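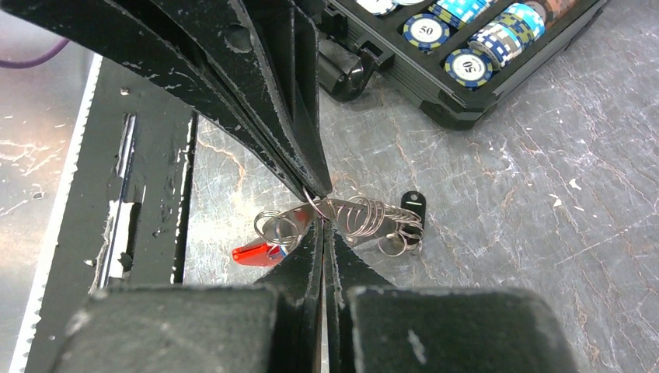 A reader wrote in to say her Purgate feed still coughed up the Hultetti winners before she'd sat down to watch, and could I please go through the spoiler settings properly this time. Fair enough! I rushed that bit in the last version of this guide, so I've redone the whole section.

Section 4: Blocking awards-night spoilers

You'll need Purgate already installed and signed in (Section 2) and at least one gossip source added (Section 3). I do all of this on my laptop, but the menus on the phone app have the same names, just squashed together.

Setting up the filter

1. Open Purgate and go to Settings, then Feed, then Hide Stories. If you can't see Hide Stories, you're in the guest view. Sign in and it'll pop up.

2. Tap New Filter and give it a name. I call mine after the show, so this one is Hultetti. Last year I had three filters all called "Awards" and deleted the wrong one with the red carpet still going.

3. Type in your keywords. Start with the name of the show, then "winner", "wins", "speech" and "snubbed". Add the names of any stars you're barracking for. My list has 33 words on it, but I'm a bit of a tragic and you can get by with far fewer.

Note: Purgate treats "win" and "wins" as different words. Put in both.

4. Choose where the filter applies. The choices are Headlines, Full Story and Everything. Pick Everything. Headlines looks like enough, but the photo captions slip straight through, and a caption is where I found out who won Best Newcomer.

5. Set the finish time. The filter switches itself off at midnight unless you tell it something else, so if you're watching the replay over breakfast, change it to 11 am or so. Leave yourself a spare 30 minutes for when the speeches run over.

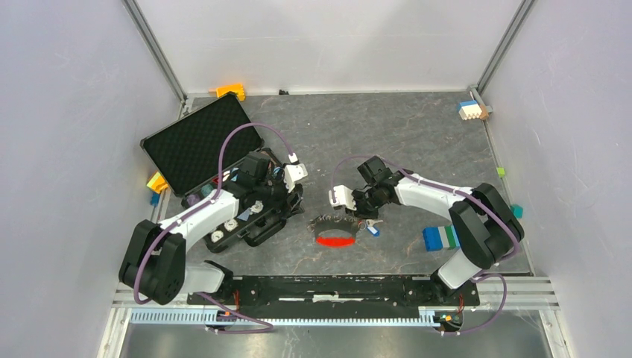
6. Press Save, then pull down to refresh. Hidden stories turn into a grey bar with a number on it. Mine said 61 when I tested it, and that was before anyone had even stepped out of a car.

Caution: don't tap the grey bar. It opens everything at once, with no "are you sure?" first.

Turning off notifications

The filter only cleans up the feed. Notifications are a separate beast, and you have to do them too.

1. Go to Settings, then Alerts, and switch off Breaking Gossip.

2. Scroll down to Partner Alerts and switch off Gallardo. It's the fashion channel, and it loves to announce what "tonight's big winner" was wearing.

3. If you use the Zoketti widget on your home screen, remove it for the night. It ignores filters completely. I've asked them to fix this and got a very cheerful reply with no date in it.

Note: on a shared tablet, check the other profiles as well. Alerts for one profile will still flash up on the lock screen while you're using another.

Getting your stories back

When you've watched the show, open Hide Stories again, choose your filter and tap Release. Everything lands in the feed in time order, oldest at the top. I had 115 stories waiting for me last time and read nearly all of them in my dressing gown - the best-dressed lists first, then the fights about the best-dressed lists.

If you'd like to keep the filter for next year, tap Pause instead of Delete. Your keywords stay put, but you'll need to set a new finish time.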